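I've been sorting out the cords and hoses in my garage since April, and since a few of you asked, I'm finally writing down what worked (and the stuff I'd skip).

## Coil, don't wrap

For years I wound extension cords around my elbow and thumb like my uncle did. It puts a twist in every turn, and after a while the cord never lies flat again. Now I do over-under: one loop the normal way, the next one flipped under. It feels clumsy for the first couple of cords and then your hands just do it! If a cord is already kinked, lay it out full length on the driveway on a warm afternoon before you coil it.

## Ties

- Hook-and-loop strips beat everything. I bought a 50-pack and they've ended up all over the house.
- Sew or staple one end to the strip itself so it stays on the cord when you open it.
- Zip ties are fine for things that never move. Snip the tail flush or it will scratch you – ask my left wrist.
- No rubber bands. They go gummy and leave a mark.

## Label both ends

Masking tape folded into a little flag, fat marker, done. I write the length and what it's for, so the long one says "mower" and the heavy one says "table saw ONLY". Both ends, please. You'll always be holding the wrong one.

## Where it crosses something that moves

My shop vac hose and the sander cord used to fight each other all day. What fixed it was tying the two together every couple of feet and leaving a generous loop wherever my arm bends. Too tight and it tugs at the plug, too loose and it drags through the glue. I hang the whole bundle from a hook over the bench, and I check the spot near the plug for cracks every so often. If the jacket is split, I toss the cord. Tape isn't a repair.
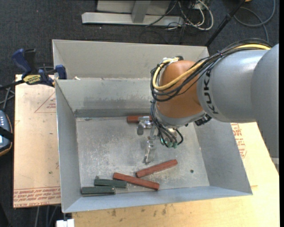 Lilibeth Maglaya wrote in to say she leaves her loop bigger than mine and puts a second tie right next to the tool, so a yank lands on the tie and the plug stays put. I tried it on the sander and I'm keeping it.

She also stores her short cords in cardboard tubes, 3 to a shoebox. I might steal that one for the kitchen drawer, which is a whole other mess – next time!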